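Home arm keeps missing the ball once it's in a basket. Is the vision add-on worth it?
Posted by tworivets, 21 September 2018
14 comments | 3 shares

I'm putting together a small arm at the shared workshop I belong to. The arm itself is a secondhand Jodach, the gripper is a black two-finger one, and I wrote the control code myself, so feel free to blame me for that part. The job is as dull as they come. Pick up a blue ball, put it somewhere else, repeat.

With the ball on the bare table it does fine. I ran it 1,000 times in August, over a lot of evenings, and stopped writing down the misses because there were so few of them. Then I put the ball in a wicker basket and it all went downhill. Sometimes a finger catches the braided rim on the way in. Sometimes it gets down there fine and closes next to the ball, which rolls off to the wall.
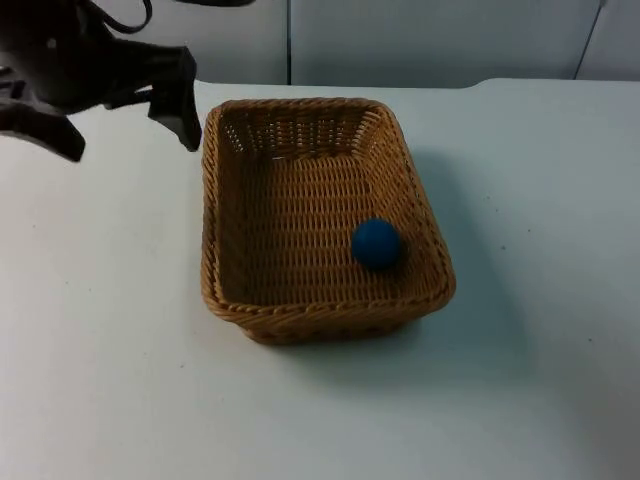 The arm finds the ball by color from a fixed camera, then turns the position in the picture into a position on the table using four points I measured with a ruler. I haven't changed any of that since the bare table runs. The height it goes down to is one number I typed in.

Someone at the workshop says I should quit fooling around and buy the Puvby vision add-on, which claims to "see in clutter." It costs more than I paid for the arm. I've read the sales page twice and I still can't tell what it does that my code doesn't. Has anybody here used one on a home build, and did it fix anything? I'm not looking for a pep talk. I'd like to know what changed when you plugged it in.

Posted by Rachid Ghoneim
31 people found this helpful

Keep your money for now. I had the Puvby on my bench for a summer and sold it on. It finds things well enough, but so does your color check. A royal blue ball on tan wicker is about the easiest thing you could ask a camera to find, and I'd be very surprised if finding it was your trouble.

My guess is your four points. You measured those on the tabletop, so they're only right for things sitting at tabletop height. The floor of a basket is a little higher than that, and your camera probably isn't looking straight down, so every spot in the picture shifts a bit when the surface comes up. A few millimeters is plenty to close beside a small ball.

Test it before you believe me. Put a flat board on the table, the same height as the basket floor, and set the ball on the board with no basket at all. If it misses the same way, it's the points. Measure them again on the board and use that set for basket work. If it picks the ball up every time, then I'm wrong and you've lost an evening.

The rim is a different problem and no camera will solve it for you if your code doesn't know the basket is there. How wide do you open the fingers on the way down? Most people go all the way open out of habit. Open them to a little more than the ball and no further. Then come straight down from well above the rim. If your path cuts the corner at all, it will drag a finger across the braid sooner or later.

A ball near the side wall is going to be hard whatever you do. One finger has to fit between ball and wicker. Turn the wrist so the fingers line up along the wall, one on each end of the gap, and you won't need that space. I never got my own success rate by the wall as good as the middle, so be careful of anyone who tells you theirs is perfect.

Posted by gearlash_pete
6 people found this helpful

Get the Standlow gripper, the soft fingers bend around the rim. Mine has done 2,172 picks and I never think about it. Those stiff ones are junk.

Posted by marshcat
9 people found this helpful

2,172 picks of what, though? Out of a basket or off a flat table? I bought Standlow fingers after reading a comment a lot like that one. They do bend at the rim, and then they're bent when they reach the ball and they push it away. Nice on a table.

I agree with Rachid on the board test. One thing to add: check that the basket isn't sliding. Wicker on a smooth white table doesn't grip much, and one bump moves the whole thing. Doesn't matter for finding the ball if you take a new picture each time, but if your code takes one picture and then goes, it's aiming at where the ball used to be. I put two strips of Blackwood shelf liner under mine.

Also watch the cable on top of your gripper when you turn the wrist. Leave slack.

Reply from tworivets

Did the board test tonight. It missed on the same side nearly every time, so the points were off. Measured again on the board and it's a lot better in the middle of the basket. Still poor by the wall, and I haven't tried turning the wrist yet. Not buying the Puvby.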